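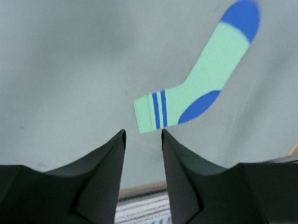

Leanne Blackburn wrote to ask why the planner in Wirkport sometimes refuses a grasp which looks easy to a person. Her question comes often, so it goes first.

Why is a grasp refused?
The planner needs a free path for both fingers and a grasp score over the limit. With cloth, the score depends very much on where the edge is found. A sock has its cuff as a good edge, but the mask must be clean there. Open the score panel and look at the cuff first.

Can I trust results from the simulator?
For the logic of your program, yes. For cloth, only partly. Our sock model has 293 points, and real fabric folds in more ways than this.

Which settings should I change first?
Begin with the approach height. Keep the closing speed at the default until you have 8 good runs one after another.

My log stops at line 1730. Is it a fault?
No, this is the default size of the log. You can make it bigger in the Fekeck settings file.

Does Wirkport work with my own controller?
Yes, if it accepts joint targets. An adapter written by Brodie Dunstan is in the tools folder, together with six short test programs.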